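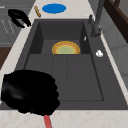 Margit Björklund said that the figures for hot water could not be agreed until the meter at Dikville had been read by the same person at both ends of the month, and asked that this be recorded before item 1 was taken.

Item 1. Minutes of the previous meeting
Agreed, with one correction. Under item 4, "Tokau" should read "Lenden". The Tokau building has no shared kitchen and is outside the scheme.

Item 2. Hot water charges
The present charge is a flat sum per household, paid quarterly. Three options were put forward:
(a) keep the flat sum and review it in May;
(b) fit a separate meter to each flat;
(c) divide the bill by floor area.
Granström had quoted 4,000 for option (b) at Dikville, fitting included, reading not included. The quotation does not cover Lenden, where the pipes run under the ground floor and access would have to be cut. Option (c) was thought unfair to single occupants of larger flats. Option (b) was preferred in principle. No decision until a quotation for Lenden is in hand.
Action: office to write to Granström.

Item 3. Water temperature
The tank thermostat at Dikville was reset after complaints of lukewarm water on the upper floor. Complaints have continued from two flats, both at the end of the return pipe. It was noted that the lagging on that pipe stops short of the riser. Lagging to be extended before the thermostat is touched again. Upper limit of 200 set on materials.

Item 4. Shared kitchen, Lenden
The waste pipe was cleared in the morning and is to be checked again before the next meeting. The notice on grease is to be reprinted in larger type. A proposal to lock the kitchen at 10 pm was put and lost. A proposal to raise the yearly cleaning allowance by 200 was carried, the increase to come from the general fund.

Item 5. Stopcocks
The plan held in the office shows the Dikville stopcock in its old position. A corrected plan will be hung inside the meter cupboard door and a copy sent to each flat.

Item 6. Any other business
A request for an outside tap at Lenden was held over. The question of frost protection would need to be settled first.

The meeting closed at 8.40 pm.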